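The Soft Fingers

By four in the afternoon we had tried the old fingers on the packing scraps 30 times, and I was still having the best day of the month. February in Fuvinville is gray from end to end. The workshop has one good heater and I had pulled my stool right up against it, with the notebook on my knee and the controller in my lap like a cat.

The job sounded dull when it came in. Karakaya, the freight people across the river, wanted an arm that could sort what was left over after unpacking: flattened boxes, wrap, all the light, floppy stuff that slides away the moment you touch it. They would pay for a comparison of two sets of fingers and a page of plain advice at the end. My partner read the letter out loud and groaned. I said yes before she got to the signature!

The old pair was made by Durkamico, hard and narrow and quick. They took cardboard beautifully if you came at it from the edge. Plastic wrap they only annoyed. They would close with a sharp little click on nothing at all, lift, and carry the nothing over to the bin with great care.

"It thinks it's winning," my partner said.

"Let it," I said. "Forty-two next. Then we swap."

We got to 42 and swapped. The Vosus fingers were wider, with a grain to them you could feel with a thumbnail, and I loved them from the first bolt. I set the wrist camera going, dropped the speed by 5 percent, and brought the arm in over the pile with the fingers open as far as they would go. 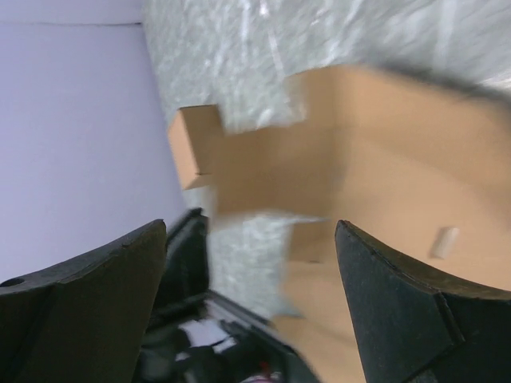
The Second Try

"Slower," she said. She had come around to my side to watch the screen.

"It is slower."

"Then the box is faster."

I laughed so hard I had to take my hand off the stick. When I had it back, I let the fingers come down a hair at a time, and on the screen the cardboard swam and then settled. I could hear the wrap crackling from where I sat. I closed the grip to half and waited. She was holding her breath, and so was I — over a piece of trash, a thing either of us could have picked up on the way to the kettle.

The arm rose. The box came with it, dragging a long tail of plastic, and hung there turning a little in the warm air from the heater.

"Both," she whispered. "It's got both!"

"They didn't ask for both."

"Write it down anyway."

I wrote it down. Then I wrote that the left finger had gone in first, and that I wanted to try it again at the old speed, and that the wrap had caught on the grain of the pad. My handwriting was terrible. She put the kettle on and came straight back without waiting for it, and I opened the fingers and let the whole mess fall, and we leaned in to see how it had landed.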